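Notes from the kitchen cell

The Novus cell has had its service, only a little later than the calendar asked for. It had clocked 2,967 cycles since the last one, most of them involving toast, and had begun closing its fingers slightly to the left of wherever the toaster was. The toaster was blamed first, naturally. It was moved, moved back and moved again before anyone thought to look at the arm.

The cause was a bolt. The clamp at the base had worked itself a quarter turn loose, which is nothing at the base and quite a lot by the time you reach the breakfast end. We torqued it down, re-zeroed the joints and ran the approach to the toaster at a crawl, 79 times, until the fingers came down in the same spot on every pass. This is about as gripping as it sounds. 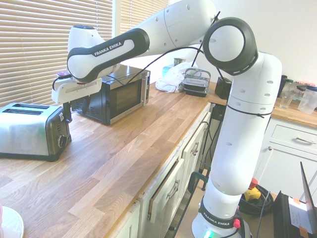
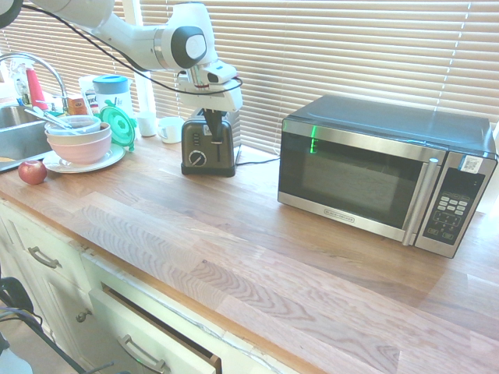
The arm at the toaster end of the counter, with the microwave alongside.

While we had the tools out we also went over the cable. It needs enough slack to let the wrist turn all the way round and not so much that it snags a drawer handle, and the margin between those two is narrower than the manual lets on. New ties have been ordered from Rastutwood, minimum quantity 200, so the Brandton workshop is welcome to a handful. Or a bucket.

A few reminders for anyone on the roster. Check the base clamp every 200 cycles and write it in the log, in the log and not on your hand. Keep the emergency stop where you can reach it without stepping over anything. If you shift the toaster, even by the width of a crumb, rerun the calibration before you start. The microwave routine is unchanged and may be left in peace.

Next service falls due at 1,375 cycles, or in January, whichever embarrasses us first.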